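Uvdale Sky Almanac, second edition: a review

By Eimear Foley

I bought the first edition of this book years ago for the meteor tables and ended up reading it for the history. The second edition is out now in paperback, 443 pages, and Surnel have put an index in at last. I have had it by the bed since February and have been through most of it twice.

The Uvdale Almanac is an odd mixture. The first part is a practical guide for people who want to watch comets and meteor showers without a telescope. The rest is a long account of what people in the past wrote, carved or painted when something bright crossed the sky. The author, who signs only as Arnardóttir, reads several of the old languages and is careful about saying which translations are hers.

The historical chapters are the reason to buy it. She starts with Babylonian observers and their habit of noting the weather and the price of barley next to the movements of the planets. Then come the Chinese records of "guest stars", the medieval chronicles, and a good chapter on stones that fell out of the sky and were kept in temples. Each source is quoted at length before she tells you what she thinks of it. If a date rests on a single damaged line, she says so.

What I liked less is the chapter on lost cities. Half of it is a fair summary of the arguments about airbursts and burnt layers in the soil. The other half goes over theories she clearly does not believe, and she spends 50 pages being polite about them. I would have cut it to ten. The notes at the back are much sharper than the chapter itself.

The observing section has been redone and is better laid out. Her advice is simple: lie flat, look up, give your eyes 40 minutes and put the phone away. I followed it from a garden with a street lamp over the fence and still had a decent night.

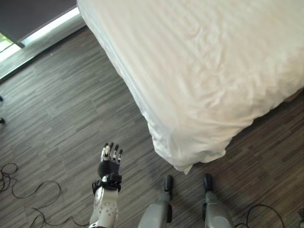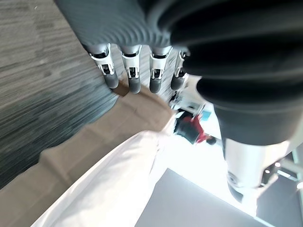
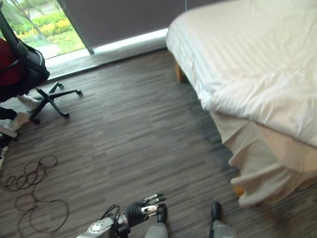
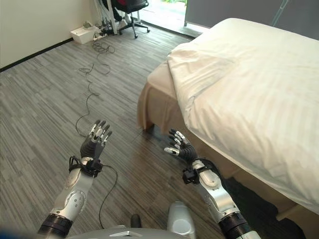

The star charts are the weak point. They are printed in dark blue on grey paper, and under a red torch the fainter lines vanish altogether. The first edition had them in plain black on white and I still use that copy outdoors. There is a loose folding chart in a pocket inside the back cover, which is clearer, but the pocket is thin card and mine tore along the bottom in the first week. I have mended it with tape.

The companion app is called Ovarar and you get a year of it with a code printed inside the cover. It shows you where a shower will appear to come from and when the moon sets. That part works well. It also sends a reminder every evening unless you go three menus deep to turn it off, and the search does not recognise the older names for constellations that the book itself uses. I stopped opening it after a month and do not miss it.

A word on the binding. It is glued, and a book this thick does not stay open on a table. I had to weigh it down with a mug to copy out the tables. The paper is decent, the type is a fair size, and the photographs of clay tablets have been moved next to the passages they belong to – a great improvement on the first edition, where they were all bunched in the middle.

Page 298 has a mistake in a caption, where two eclipse drawings have been swapped. Anyone using the book for teaching should check that one.

If you own the first edition and only want the observing notes, keep what you have. If you want the history, the new material on temple stones and the longer notes are worth the price. Readers who come hoping for proof that a particular legend was a particular comet will be let down, as she will not give them one. I would still lend them my copy, but I would take the folding chart out first.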